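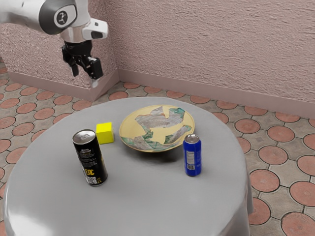 Arm and open parallel gripper in the simulated cell. Cube on the cloth, plate toward the back of the table, cans to either side of the plate.

Cakside: Controller and Camera Comparison in Simulation
Progress report to Premov, work package 4
Prepared by Nektarios Panagiotou
Saturday, January 18, 2025

Status

The simulation phase is on schedule. A total of 1371 episodes have been run and logged since the last report. The comparison between the baseline position controller and the Breathnach compliant controller is complete for the cube task. The comparison between the room camera and the close camera is partly complete and is the main subject of this report.

The task has not changed. The arm picks up a yellow cube and places it on a shallow decorated plate. A black can and a blue can stand on the table as obstacles and may not be moved. An episode counts as a success when the cube is at rest on the plate, the fingers are clear of it, and both cans are where they started. Object positions are drawn again for every episode. The arm model, the gripper model and the table are the same for all conditions.

Controllers

Both controllers were given the same start poses and the same random seeds. The difference on the approach and the grasp was small. The difference on release was larger. The position controller tends to press the cube into the plate when the plate height is underestimated, and the cube then shifts when the fingers open. The Breathnach controller yields at contact and releases with less movement. It is slower on every episode, and part of that time is a settling delay that we have not yet tuned.

We recommend the Breathnach controller for the hardware phase. The settling delay will be reviewed first, as it was set conservatively in April and has not been touched.

Camera placement

Of the failed episodes, 283 were traced to the pose estimate and not to the controller. Almost all of these fall into two groups. In the first, the cube is near the black can and the estimate from the room camera is pulled toward the can. In the second, the cube is on or over the ceramic decoration and the edges of the cube are confused with edges in the pattern.

The close camera was added to deal with the first group, and it does. For the second group the result is mixed.

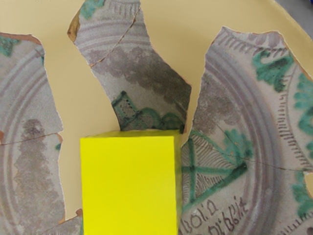

Reading time: 4 min

The ceramic surface is demanding at short range. The glaze carries purple rings, fine hatching, green motifs outlined in brown, and long diagonal cracks, and the broken borders show a reddish clay line with strong contrast against the cream ground. The estimator is edge-based and returns many false candidates on the hatching. The yellow of the cube separates well from all of this in color. A color mask applied before the edge step removed most false candidates in a trial of 20 episodes, but that is too few to report a rate.

A second issue is coverage. At close range the lower part of the cube can run out of view, and the estimator then has to infer the front corners. It currently rejects these views, so the controller falls back on the last accepted pose. We plan to accept partial views when the top face is well resolved.

The rendered texture is a texture only. Nothing in the physics model follows the cracks or gaps in the pattern, and contact is computed against a smooth plate. Reviewers of the first report asked about this, and it remains the case.

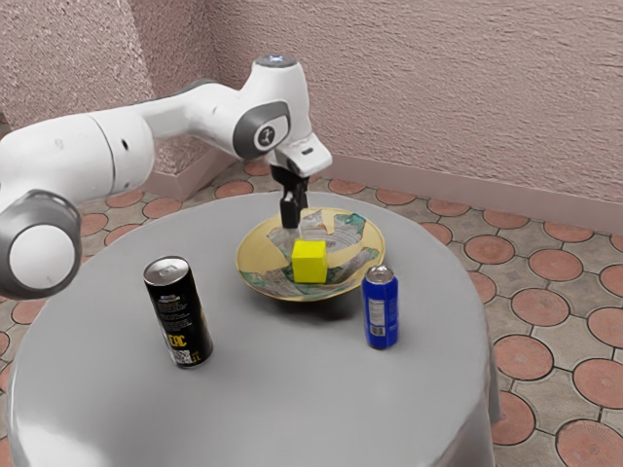 Gripper clearance

The Stolline finger profile was checked for clearance above the plate with the cube near its center. With the fingers pointing straight down there is enough room between the cans for the hand to descend and retreat. The wrist joint limits were not reached in any logged episode. The black can, being the taller of the two, sets the minimum travel height, and the planner now reads that height from the object model where it previously used a fixed value.

The finger pads have not been varied. A softer pad model was proposed in the original plan and has been moved to the next period, after the camera work.

Deviations from plan

The blue can was replaced once, when its collision mesh was found to be wider than its visible body. Episodes run with the old mesh were discarded and are not in the total given above. No change to the budget is requested.

Next period

Full run of the color mask on the second failure group, with both controllers.
Partial-view acceptance in the close camera estimator.
Review of the Breathnach settling delay.
Softer finger pads, cube task only.

Logs and configuration files for the episodes in this report are on the Cakside project share under the work package folder.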